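# Questions people ask before a first visit

*Last updated 7/31/21*

Most of these come up by phone or at the front desk. If yours is missing, call the Drerkano office and ask for Daranee Mahawong, who handles bookings for both locations.

## What kinds of massage do you offer?

Swedish, deep tissue, Thai and prenatal. Prenatal sessions are only given at our Prasertsri location, where the side-lying cushions are kept. Both locations offer the other three.

## How do I choose?

You don't have to. Book by length and talk it over with your therapist when you get here. If you want firm work on one area, say your neck or hips, mention it when you book so we can match you with someone who does a lot of that.

## Do I need a referral?

No. If a doctor or physical therapist has given you written instructions, bring them along. We don't diagnose anything, and we don't replace medical care.

## When should I not come in?

Please reschedule if you have a fever, a contagious rash or a new injury that hasn't been looked at. Check with your doctor first if you have a history of blood clots, are being treated for cancer, or had surgery recently. The late cancellation fee is waived when you're sick.

## What should I wear?

For Thai massage, wear loose clothes you can stretch in. For everything else, undress to your own comfort level. The therapist leaves the room while you get ready and knocks before coming back. You stay covered by a sheet except for the area being worked on.
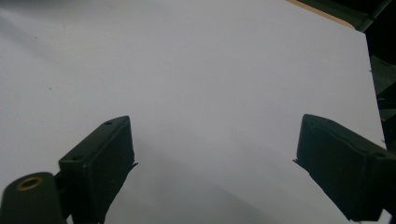
If you'd like to keep a shirt or shorts on, that's fine too. The therapist will use less oil and work through the fabric where needed.

## Will it hurt?

Deep tissue can be uncomfortable in spots, but you shouldn't be holding your breath or tensing up. Say so if the pressure is too much or too little. Some soreness the next day is common and usually fades within 2 days. If it doesn't, call us.

## What's in the oil?

Our standard oil is unscented grapeseed. We also keep a plain lotion. Tell us about any allergies on the intake form, including ones that seem unrelated – nut allergies especially.

## Do I have to talk?

No. The therapist will ask a few questions at the start and check on pressure once or twice. After that it's up to you.

## Can I bring my teenager?

Clients under 17 need a parent or guardian in the room for the whole session. At 17, a signed consent form is enough. The form is at the desk, or we can email it.

## What if I'm late or need to cancel?

If you're late, your session still ends at the scheduled time. Cancel at least a day ahead and there is no charge. After that we bill half the session price.

## Do gift cards expire?

No. Cards bought under our old name, Irkine, are still good at both locations. Bring the card with you, as the numbers on the old ones can't be looked up by phone.

## Where do I park?

At Drerkano, use the lot behind the building, entrance on Rorevstead. At Prasertsri there is street parking only, and the meters take coins or cards. The nearest public garage is 300 yards north.

## Do you take insurance?

We don't bill insurers directly. We can print an itemized receipt for you to submit yourself. Health savings cards have worked at our desk since June, but whether a visit qualifies is up to your plan.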